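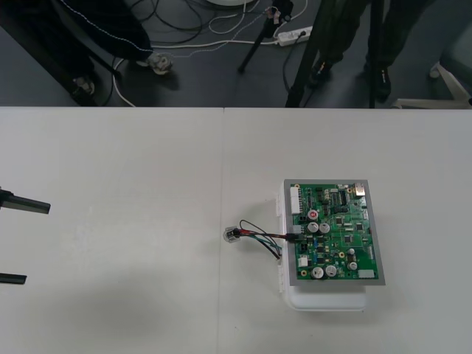

Getting to Gostden Without Losing Your Mind (or Your Luggage)

I went to Gostden in August, which every guidebook says is a mistake, and I'd do it again tomorrow. Yes, the harbor was packed by 10 a.m. Yes, I paid too much for an ice cream. But the evenings stay light forever, the ferry runs twice as often, and you can swim off the rocks at Keane without screaming (well, without screaming much).

There are two ways in. The bus from Filtby takes the inland road and lets you off at the top of town, right by the bakery. The ferry takes longer and costs more, and I'd pick it every single time! You come around the headland and there's the whole place stacked up the hill, laundry out, dogs barking at the boat. Sit on the left side going over. Ute Wunderlich, my travel buddy on this one, sat on the right and saw a lot of water.
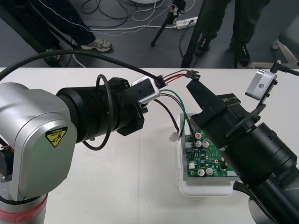

Pack light, please. The lane from the ferry dock to most of the guesthouses is 314 steps, and the luggage cart stops running at 8 in the evening. I brought a suitcase with wheels like a fool and had to drag it up backward, bump by bump, past two old men who found it very entertaining. It could have used a yellow triangle like the one on that silver robot arm, "Caution" printed upside down and all — at least the people climbing behind me would have been warned. Ute had a backpack and was already on the terrace with a cold drink when I showed up.

We stayed with Noreen Ó Flaithearta, who rents out three rooms over the old net loft. Ask for the back one. It's smaller, but you get the morning sun and you don't get the church bell. Breakfast is brown bread, eggs and a plum jam I'm still thinking about. She doesn't take cards, and the only cash machine in town is down at the dock, so get your money before you climb. (I did not. See above about the 314 steps.)
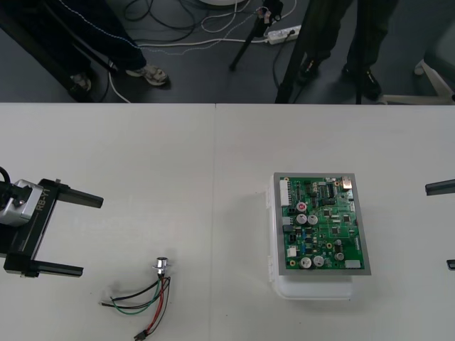

Do you need a car once you're there? Leave it in Filtby. The town itself is all stairs and lanes, and a little green bus goes out to Keane and the Uneck lighthouse all day long for next to nothing.

Save a whole afternoon for Uneck. The path out there follows the cliff for a while, then wanders through somebody's sheep, and the lighthouse cafe does a fish soup that's worth the walk even in the rain. The last bus back leaves at 6:15 and the driver doesn't wait. We watched him not wait for a very sunburned family of five, who ended up splitting a cab with us the next day and had plenty to say on the subject.

More from Travel
Three slow days in Filtby
What to eat on the Keane waterfront
Ferry or bus? Readers write in
Tsutomu Yoshida walks the Uneck cliffs

300 shares | 16 comments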